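Tags: Open data / Household goods / Tabular

Solotura Parts List

A table of 826 small household fittings, compiled by Anatole Pruvost from printed trade lists. Each row gives a part code, outer diameter, length and colour. Lengths are in millimetres.
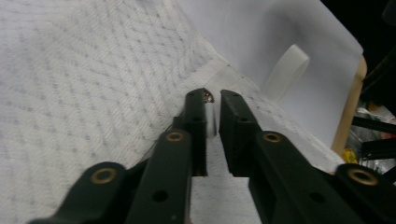 Small white cylinder between two black jaws.

Rows 1 to 700 were checked against the Chevalier list. The remainder come from Asolwood and have not been checked. Blank diameter fields mean the source gave none; do not read them as zero. Part codes are text, so keep leading zeros on import.

Last changed 4/19/21: duplicate codes removed, colour names put in lower case.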